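Steeping Time and the Great Cliltarwood Tea Question
Term project report, Food and Culture elective

Why I picked this

My residence floor drinks a ridiculous amount of tea. When the project list came around I skipped straight past the fermentation topics (sorry, sauerkraut) and asked if I could do steeping time instead. Everyone has an opinion on it and almost all of those opinions were inherited from a parent or grandparent. I wanted to find out whether people at Cliltarwood could really taste the difference between a short steep and a long one, and whether the way they grew up drinking tea changed what they liked.

I ended up with 185 completed tasting cards, way more than I'd hoped for, and a notebook full of stories that wouldn't fit in any of the boxes on the card.

Background reading

Black tea gets its colour and a lot of its bite from polyphenols that form when the leaf oxidizes. Caffeine comes out of the leaf fairly quickly in hot water, while some of the bigger, more astringent compounds take longer. That drying, grippy feeling on your tongue after a strong cup is astringency, and it isn't quite the same thing as bitterness, though people mix them up constantly (I did too until the second week of reading). Milk proteins bind to some of those compounds, so a splash of milk softens a long steep so much.

The social side was even more fun to read about. Tea made its way into so many kitchens by so many routes, and each one kept its own rules: boiled hard with sugar and spices, poured from a height, drunk black in small glasses, left on the back of the stove all afternoon. My own family is firmly in the stove camp.

How the tasting worked

I used one tea throughout, a loose black blend called Athumani that the campus grocery sells by the scoop. Each taster got 2 samples, one steeped for a short time and one steeped for a long time, both from the same batch of leaf and the same kettle. The order was shuffled. Tasters didn't know which was which, but I did, and I'll come back to that because it's a real weakness.

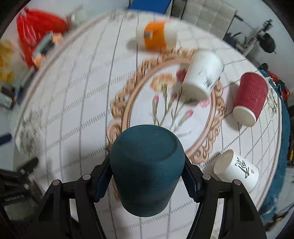 After tasting, each person filled out a card with a preference, a score for bitterness, a score for astringency, and one open line that just said "What does this remind you of?" I nearly left that last line off to save space and I'm so glad I didn't. It turned out to be the best part of the whole project!

Sessions ran in the Flumia lounge on Thursday afternoons through September, starting at 3:30 when the late labs let out. Milk and sugar stayed off to the side until both samples had been scored. A few people found this very hard.

Results

Most tasters could tell the samples apart, and the long steep got higher astringency scores nearly across the board. Bitterness was messier. Plenty of people gave both samples the same bitterness score and then wrote a comment that only made sense if one was far stronger than the other, which makes me think the card needed clearer wording.

Preference is where it got interesting. People who said they grew up with milky tea leaned toward the long steep, even though they were tasting it black. Those who grew up without tea in the house mostly went for the short one. I'd expected the reverse, figuring the milk drinkers would find a strong black cup too harsh.

The open line gave me answers like "my nana's thermos at the rink", "wet cedar", "church basement" and "the colour brown". One taster wrote a full paragraph about ice fishing that spilled over onto the back.

What I'd change

First, somebody else should pour. Knowing which sample was which, I may well have tipped people off without meaning to. Second, the water cooled noticeably by the end of each session, so the last tasters had a different experience from the first. Room 906 in the Eltero building has a proper hot water tap and I should have booked it, but it only seats 30 and I got nervous about lineups.

I'd also love to run the same thing with green tea, where water temperature matters so much more, and to put the memory question at the very top of the card.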